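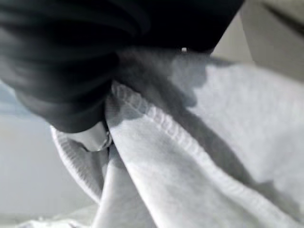 Figure 4. Black gripper at close range, with a small white dot near its lower right edge.

4.2 Changes to travel plans

The first survey round went to people who held a booking for a trip abroad in the coming season. Of the 2,894 who opened the questionnaire, 2,089 completed the section on travel plans and are included here. Respondents were asked whether they had canceled, postponed or changed the destination of their trip, and whether they would have done so if the full fare could be refunded.

In total, 904 respondents reported at least one change. Postponing was more common than canceling in every age group. Those who had booked through an agent were slower to act than those who had booked directly, a pattern Öberg also found in his earlier work on ferry passengers. Several wrote in the comment field that they were waiting for the agent to call them first.
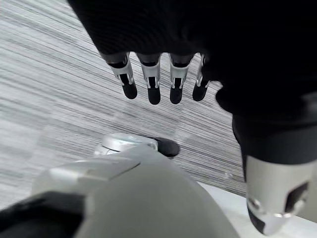
Refund terms mattered more than distance. Travelers holding flexible tickets often moved their trip to October without choosing a new destination, while those on fixed fares tended to keep the original dates and wait for official advice. The Patham subsample differs on this point. Many of its members had booked package trips, and the tour operator made the decision for them. We therefore report Patham separately in the regression tables.

Worry about illness was measured with the Fagerlund and Destevska scale, shortened to fit the questionnaire. Scores were only weakly related to cancellation once ticket type was included. They were more closely related to buying travel insurance after booking, a question taken up in the next section.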